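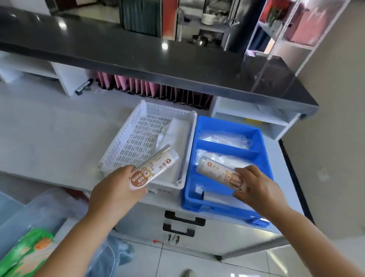

Abb. 5: Zwei zylindrische Packungen über einem weißen Korb und einem blauen Behälter mit Unterteilung.

4.2 Leihverhalten in der Artothek Linden

Die Artothek Linden verleiht seit ihrer Gründung Originalgrafik und kleinere Gemälde an Privathaushalte. Für die Auswertung standen 2576 Leihvorgänge zur Verfügung, die im Ausleihbuch und später in einer Datenbank erfasst wurden. Vorgänge ohne Angabe zum Haushalt blieben unberücksichtigt. Als Familienausleihe gilt im Folgenden jede Ausleihe, bei der mindestens ein Kind unter 14 Jahren auf dem Leihschein eingetragen ist.

Der Anteil der Familienausleihen liegt bei 40 Prozent und damit höher als in der Vergleichseinrichtung in Sarnstead. Yoon führt einen ähnlichen Befund auf die Leihgebühr zurück, die in Sarnstead auch für Kinder erhoben wird. In Linden entfällt sie. Ob dieser Unterschied allein ausreicht, lässt sich mit den vorliegenden Daten nicht klären, zumal beide Häuser unterschiedlich große Bestände führen.
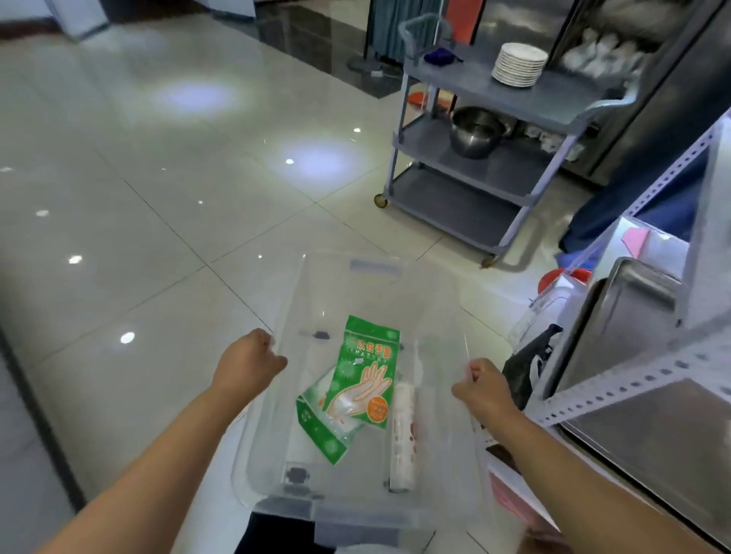

Bei den Motiven zeigt sich ein weniger einheitliches Bild. Tierdarstellungen und Landschaften werden von Familien häufiger gewählt als abstrakte Arbeiten, die Verlängerungsquote ist bei den abstrakten Blättern jedoch höher. Besonders deutlich wird das an der Mappe Tarkach, deren Farbholzschnitte meist für die volle Leihfrist im Haushalt blieben. Die Radierungen aus der Stiftung Vaughan wurden dagegen oft vorzeitig zurückgegeben.

Ergänzend wurden 68 Haushalte schriftlich befragt. Die Fragebögen gingen im Februar zusammen mit der Leihbestätigung heraus. Gefragt wurde, wer das Werk ausgesucht hatte, in welchem Raum es hing und ob ein späterer Ankauf in Betracht kam. Die Angaben zur Auswahl sind mit Vorsicht zu lesen, da fast immer die Eltern den Bogen ausfüllten (vgl. Yoon, Kap. 5). Die Antworten zum Ankauf werden in Abschnitt 4.3 gesondert behandelt.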